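Chapter 8

Writing the Task Sheet: Rules and Good Practice for Pick-and-Place Work

What this chapter covers

8.1 Why a task needs a written standard
8.2 The parts of a task sheet
8.3 Start states and end states
8.4 Resetting between trials
8.5 Stopping rules and safe distances
8.6 Keeping and changing the record

Before you start

You should have read Chapter 7 on risk assessment, and you should know the difference between a protective stop and an emergency stop. If you skipped the section on speed limits for shared workspaces, go back to it now. Section 8.5 relies on it.

Words used in this chapter: task sheet, start state, end state, trial, reset, tolerance, operator, assessor, void trial.

8.1 Why a task needs a written standard

In February of its first year of testing, the Jirnside training workshop ran the same simple job on two robot cells. Each cell had to pick up one object and put it into a container. The team on the first cell reported that nearly all of its trials had passed. The team on the second cell reported 38 failures and asked for its gripper to be replaced.

The gripper was sound. Vaughn Kasprzak, who was in charge of testing at the workshop, sat with both teams and asked each of them what they counted as a pass. The first team counted any trial in which the object ended up touching the container. The second counted only those in which the object lay fully inside it, with the gripper open and clear of the rim. Both teams had been working from a single line on a whiteboard, and the line said 'put object in container'.

This is an ordinary sort of mistake. The equipment was in order and the operators were careful, but the results could not be compared and had to be thrown away. The workshop lost its test period and the gripper was sent off for an inspection it did not need.

A written standard for a task does the same job as a drawing does for a machined part. It says what is wanted, how far the work may depart from it, and who decides in a doubtful case. Safety standards already require you to write down a good deal about the cell itself: its limits, its guards, its stopping functions. They say much less about the task, and this is usually left to the people who run it. The rest of this chapter is concerned with how those people should go about it.

8.2 The parts of a task sheet

A task sheet is short. Two sides of paper are enough for most handling jobs, and if yours runs longer, you are probably describing more than one task. The sheet should contain:

The name of the task and its version number.
The objects to be used, with enough detail for a stranger to fetch the right ones.
The start state.
The action, in one sentence.
The end state, and what counts as a pass.
The time limit for a trial.
The events that make a trial void.
The stopping rules.
The name of the person who approved the sheet.

Write the action in plain verbs. 'Pick up the roll and place it in the basket' is a good action sentence. 'Interact with the bakery item' is a bad one, as two operators will read it in different ways. Do not put the method into the action sentence unless the method is part of the test. If you want the robot to grasp the roll across its width, give that its own line and say whether a grasp along the length is a failure or only a note.

Objects cause more trouble than new writers expect. Food is a good case. Rolls from the same bag vary in shape, and a real roll dries and sheds crumbs over a day's work. Some workshops use models for this reason. Either choice is acceptable, but the sheet must say which has been made, and the two must not be mixed within one set of trials.

8.3 Start states and end states

The start state is the arrangement of the workspace at the moment the trial begins. It covers the position of each object, which way round it lies, and what must be absent. The last part is often forgotten. If the container has to be empty at the start, say so. If there must be nothing on the table apart from the objects named, say that too.
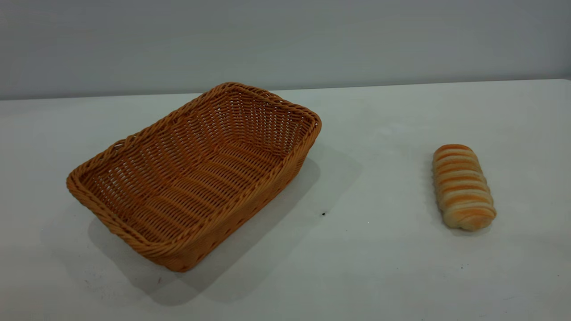

Positions may be given in one of two ways. A fixed start state gives a marked place for every object, and a tolerance in millimetres. A varied start state gives a region, and the operator places the object anywhere within it. Fixed states suit acceptance tests, where you want to know if the cell still does what it did last month. Varied states suit development work, where a robot that succeeds from one position only is of little use.

Orientation needs the same care. A round object can be put down any way, but a long one cannot, and neither can a container with a long side and a short side. State the angle of each, or state that it is free. 'Free' is a perfectly good entry as long as it has been written down.

The end state is described in the same terms, with one addition: the sheet must say when it is judged. At Jirnside the rule became that an object had to be at rest inside the container 2 seconds after the gripper opened. Under this rule an object that balances on the rim and then drops out is a failure, and there is no argument over it.

8.4 Resetting between trials

A reset returns the workspace to the start state. It is done by a person, by hand, with the robot in a protective stop. It is also the part of the work in which people grow careless - the action is dull, it is repeated all day, and the hands are inside the robot's reach.

The operator who resets the workspace should be the one who releases the stop. Where two people share a cell, they should agree this before the first trial and should not swap over part of the way through a set. Check the start state against the sheet after every reset, including those where the objects seem not to have moved. If a trial was begun from a wrong start state, mark it void and run it again. Do not mark it as a failure, and do not quietly leave it out of the record.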